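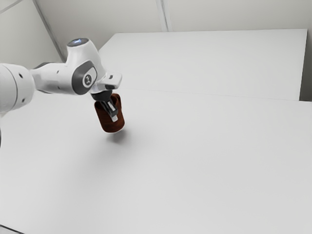 3 min read

Call for Participants: Review Panel on Reporting Rules for Simulated Grasping Tests

Carna is seeking 19 reviewers for the second draft of the Tremon practice document, which sets out how pick-and-hold tests run in simulation should be specified, logged and reported. The first draft was circulated in July to a small group of readers. Their comments have been merged and the text is ready for wider review.

Applications close Aug 24, 2024.

Background

Simulated grasping results are often published with a success rate and little else. Two labs can report the same rate for lifting the same cup and mean different things by it. One counts a lift when the object clears the table at any height. The other requires a hold of fixed duration with no slip at the fingers. Contact settings, friction values and solver time steps are left out of many reports, and a reader has no means of repeating the test.

Tremon covers single-arm manipulation of rigid household objects on a flat surface. It does not cover mobile bases, soft objects, two-arm handovers or tests with people in the workspace. Safety requirements for physical robots are outside its scope, and nothing in it should be read as replacing the standards that apply to them.

What reviewers will do

Each reviewer receives the draft (40 pages, including annexes) and a comment form. The work has two parts.

Part 1, desk review. Read sections 3 to 7 and record comments by clause number. Each comment must be marked as general, technical or editorial. Technical comments must include proposed replacement wording. Comments without a clause number will be returned.

Part 2, trial application. Apply the reporting template in Annex B to one test you have already run or can run with your own tools. The test must include at least one grasp, one lift and one stationary hold. Submit the completed template, the configuration files and a short note on any field you could not fill in. No particular simulator is required. Reviewers without a simulator may use Minja, the reference environment maintained for this project, and will be given an account.

Total effort is expected to be around 24 hours, spread over the review period. Part 1 must be finished before Part 2 is submitted.

Points on which comments are especially wanted

Clause 4.2, definition of "lifted". The draft requires clearance between the lowest point of the object and the support surface, measured from the object's collision geometry. Some readers of the first draft asked for the visual mesh to be used instead.

Clause 4.5, grasp location. Open-top containers can be held by the outer wall or at the rim. The draft asks for the contact location to be declared before the run.

Clause 5.1, rendered evidence. Still images may accompany a report but may not be used as proof of a successful hold. Logged poses and contact states are required.

Clause 6.3, excluded runs. All runs discarded for solver instability must be counted and listed with the random seed.

Who should apply

Applicants should have working experience in at least one of the following: robot simulation, gripper design, test engineering, or the writing of technical standards. Familiarity with collaborative arms is useful. Graduate students may apply with a letter from a supervisor. No more than two reviewers will be accepted from any one organization.

Applicants must declare any commercial interest in simulation software or gripper hardware. A declared interest does not exclude an applicant, but it will be listed beside the reviewer's name in the published record.

Terms

The role is remote. Reviewers receive a fixed fee on acceptance of both parts; no partial fee is paid for Part 1 alone. Comments and responses will be published with the final text. Configuration files remain the property of the reviewer and will be deleted after the review on request. The draft may not be passed on or quoted during the review period.

How to apply

Send a resume of no more than two pages, a statement of relevant experience and the declaration of interests to Tonantzin Bautista, review coordinator, through the contact form on the Carna site. Use the subject line "Tremon review". State which simulator you intend to use for Part 2, or write "Minja account needed".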